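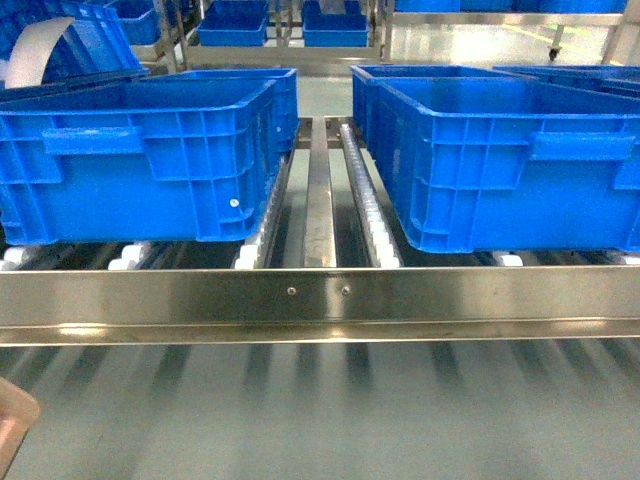

Section 2: Sorting your stock before you start a count

Before you open the Firine stock app for the first time, get your things into containers you can live with. I learned this the slow way at our shop in Dullanlow, where I had yarn in shopping bags and buttons in old cookie tins, and the app had no idea what to do with any of it. Firine thinks in "bins", and a bin can be anything that stays the same from one count to the next. Big ribbed plastic crates like the two blue ones are great for this – they match, they have a thick rim and a handle recess on the long side, and there's plenty of wall to stick a label on. Shelves and drawers work too, so don't go out and buy anything yet!

What you need

A phone or tablet with Firine on it, a roll of labels, a fat marker, and a clear stretch of floor. Set aside 30 minutes for a small stockroom. Mine took a whole evening, but I stopped to wind a lot of loose yarn.

Setting up your bins

1. Empty one container completely. Wipe it out while you're there.

2. Give it a short name and write that on a label. I use a letter and a number, like B2. Long names get chopped off on the phone screen (I had a whole row of bins called "Chunky wool mixed").

3. In the app, tap Places, then Add Bin, and type the name exactly as you wrote it. Capitals matter.

4. Pick a bin type. If you can't decide, choose General. You can change it later under Edit.

5. Put one kind of item back in and tap Link Item. Search for the item or add a new one.

6. Type in how many you have and hit Save. Wait for the green check mark before you move on.

7. Repeat for the next container.

Note: The free plan stops at 18 bins. If you run a bigger place you'll want the Pellow add-on, which takes you up to 200. Your old bins carry over, so there's no need to start again.

Note: If you came over from Grewal, skip steps 3 and 4 and use Import instead. Check the names afterward – mine came in with extra spaces on the end, and the search couldn't find half of them.

Caution: Don't delete a bin that still has items linked to it. The items stay in your list but lose their place, and there is no undo. Move them first, then delete.

Caution: Don't let two people edit the same bin at once. The last one to save wins, and the other count is gone.

I redo my labels every October before the holiday rush. The marker fades faster than you'd think, especially near the window.

Next up is Section 3, where we do a first full count.

Contact | Copyright Firine User Guides | Back to top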